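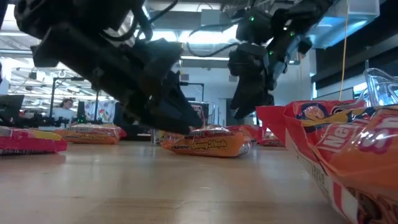
Instant noodles: storage, rotation and packing for the Ulport pantry shelf

The February stocktake at Ulport put instant noodles at 2,617 packets, the largest single line on the dry goods shelving. Most are single-serve packets in printed film, with a smaller quantity of larger bags. The item below sets out how they are to be sorted and packed from now on. It replaces the half-page note taped inside the storeroom door.

Sorting

Sort by pack size first, then by flavour, then by date. Colour is a poor guide. Red and orange wrappers turn up across several makers and several flavours, and a red packet may be chicken, beef, prawn or chilli. Damilola Bako found four flavours in one tub labelled "red" during the stocktake. Read the front panel, then turn the packet over and find the date.

The date is usually printed or stamped on the back seam or along one of the crimped ends. On crinkled film it can be hard to read. Flatten the end between two fingers and tilt it to the light. If the date still cannot be read, the packet goes in the query tub and Hadiza Onuoha will deal with it.

Lay packets flat on the table while sorting, with a gap between them. Stacking at this stage hides the small ones and tends to crush the corners of the noodle block. Keep large bags to one side and stand them up only if they hold their own weight.

Checking the film

Instant noodles are fried or air-dried to a low moisture content. Fried noodles also carry a fair amount of oil, so a leaking packet goes stale and picks up smells from whatever is stored beside it. Press each packet lightly. A sealed one pushes back a little. One that goes flat and stays flat has probably lost its seal and should be put aside.

Broken noodles in a sound packet are fine to give out. Broken noodles in a torn packet are not, whatever the date says. Do not tape tears.

Multipacks need a second look. The outer wrap often carries the ingredient list, the allergen statement and the barcode, while the inner packets may carry only part of that. Where the inner packets are not fully labelled, leave the multipack whole. Khoa Nông has asked that this be followed for wheat, egg, soy and shellfish in particular, as several households on the Plotby run have asked for allergen details.

Packing the tubs

— Small tub: 10 packets, single flavour, laid flat in two stacks of five.
— Large tub: 56 packets, single flavour, on edge in rows, dates facing up.
— Large bags: not tubbed. Stand on the bottom shelf behind the rail.

Clear tubs are preferred for the small size because the contents can be checked without lifting the lid. Write the flavour and the earliest date in the tub on the short end. Older tubs go to the front of the shelf and new ones to the back.

The large tub count assumes the standard square block. Round-block noodles and rice vermicelli will not fit at that number, and forcing the last row in will break the packets at both ends. Pack to a comfortable fit and write the number on the label.

Shelf position

Keep noodles off the top shelf on the north wall, where the hot water pipe runs. Keep them away from washing powder, soap and loose spices too. Cleaning products have been moved to the Adeleke cupboard and are to stay there. The floor is not a storage position, including for tubs with lids.

Cup noodles are lighter and bulkier and are counted separately. They remain on the Wuvon trolley until the second bay of shelving is fitted. That bay is rated at 50 kilograms a shelf, which is well above what noodles will need, but tins should not be added to fill the space.

Household parcels

A standard parcel takes four single packets in two flavours, placed on top of the tins and under the bread. Parcels marked "kettle only" take cup noodles. Flavour sachets are high in salt, and parcels marked "low salt" take plain dried noodles in their place.

Chibuzor Onuoha has new tub labels and a spare marker at the packing bench. Questions about the allergen sheet go to Khoa. Corrections to the stock count go to Somtochukwu Wike before noon on packing days.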